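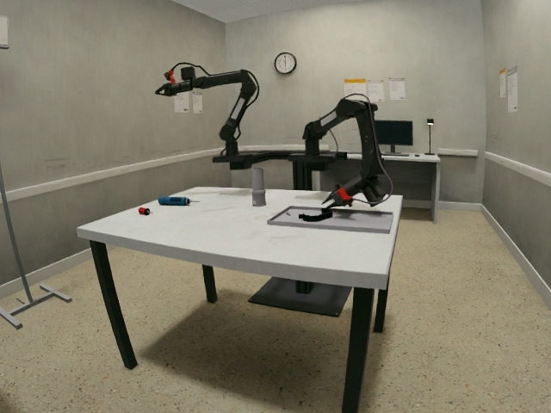 White table, black legs, speckled floor.

Tuesday, 10 March 2020

The sourdough ROSE. I'm writing it in capitals because I have been waiting since October to write it in capitals! Eight loaves I've made in that kitchen, and every one of them could have propped open a barn door, and this morning I came down in my socks and the dough had pushed the tea towel up off the bowl like somebody sitting up in bed. I stood there and laughed out loud. Then I went and got my phone and called Beverley Catterall, who was already at work and had to whisper, and she said "what did you do differently?" and I had to admit I didn't have a clue.

Well, that's not quite true. I've been trying to think it through all day and I want to get it down before I forget.

The starter is the one Nele gave me, from the jar that lives on top of her fridge. She calls it Zolham, after a cat she had growing up, and mine came from the same batch so I suppose mine is Zolham too. I've been feeding it at night and baking the next evening when I get in. Last night I fed it early, before supper, and it was bubbling like mad by bedtime, so I mixed the dough right then instead of waiting. 800 grams of flour, and 200 of that was the dark rye from the mill shop in Katville. I used to go half and half with the rye, which Nele told me months ago was too much, and did I listen? I did not.

Also I left it on the shelf over the radiator instead of on the counter by the back door. I've had it sitting in a draft all winter, poor thing.

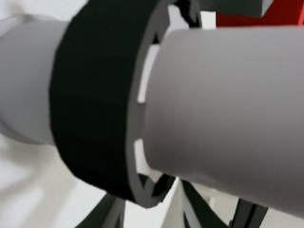
Big gray cylinder, black collar.

Shaping went so much better too. I've been watching how Cormac does it at the Saturday class, where he hardly touches the dough at all, just sort of tucks it under itself with the sides of his hands. When I do it I end up with a glove of paste up to the wrist. But this one held together! I wet my hands, I went slow, I pulled it toward me across the board a few times and it tightened up into a proper ball with a skin on it. It had little blisters under the surface. I took a picture and sent it to Mohit, who sent back one word, "blisters!!", which from him is a speech.

Into the basket with rice flour (plenty of rice flour, I learned that on loaf number three), then the rest of the proof while I cleaned the stove and answered Raili's letter. She wants to know if I'm coming up in the summer and I said yes, yes, yes, and that I'd bring bread. A week ago I wouldn't have dared. She bakes a flat round rye with a hole in the middle that her grandmother used to hang on a pole, and she's promised to show me if I'll show her mine. I had better make sure I have one to show!

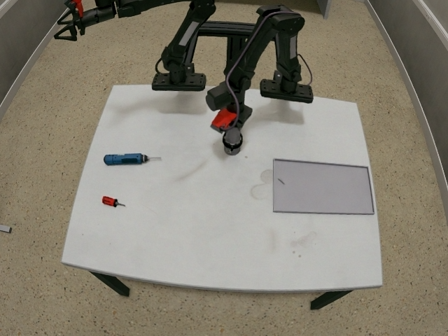
The scoring was a bit of a mess, I'll say that. I wanted one long curve down the side and my hand hesitated halfway, so there's a kind of elbow in it. Cormac says to do it as if you were signing your name. I must sign my name very badly. Next time I'll put a fresh blade in first, and I'll do it straight out of the fridge while the dough is stiff, as he's told us all at least twice.

But the oven! I had the big pot in there heating the whole time I was on the phone with my sister, and when I tipped the loaf in it hissed, and I got the lid on without burning my wrist for once. Then I sat on the step stool and made myself not look. I read the same page of my library book over and over. When I finally took the lid off it had opened right up along the cut, elbow and all, with a big ragged ear on one side, and it was still pale, and the smell came up and I could have cried. Another while with the lid off and it went the color of a chestnut.

It sang! Everyone in the class talks about the crust crackling as it cools and I had never once heard it. I put my ear down next to the rack and there it was, tiny ticks, like sleet on a window. I listened for five whole minutes.

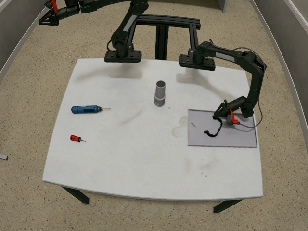

The table again, its front legs angled out at the corners.

I waited until after lunch to cut it, which was the hardest part of the day. The inside isn't perfect. It's a little tight along the bottom and there's one enormous hole near the top where the butter falls through. I don't care at all. It's springy and a bit sour and it tastes of something, and the heel with salt on it was the best thing I've eaten since Christmas.

Half is wrapped up for Beverley, and I'll drop it by on my way to the library. I've fed Zolham again and put the jar back over the radiator. Mohit wants some starter, so I need to find another jar with a lid that fits. Buy rice flour. Buy blades. Ask Nele if the seeds go in with the salt or at the first fold.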